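I switched my deadlifts to the Stuten trap bar in the spring, after a season of pulling from the floor with a straight bar. The main variable is handle height. With the high handles the pull starts a few inches farther up, and my working weight went from 100 kg to 137 with the same perceived effort. Those numbers should not be compared directly.

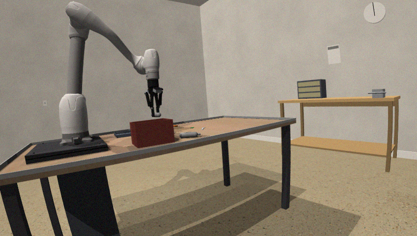
GIRALDO, July – Keyvan Najafi's gym has two Stuten trap bars, and they do not match. The older one has thicker grips and sleeves that bind under load. I used the newer one on Friday for 5 sets of 8 at a reduced weight, low handles, with a two-second pause at the knee.

Grip failed before the legs did. Vernon Lachance suggests straps for the last two sets – I would rather drop the weight and keep the pause. Next block stays on the low handles, with the straight bar once a week.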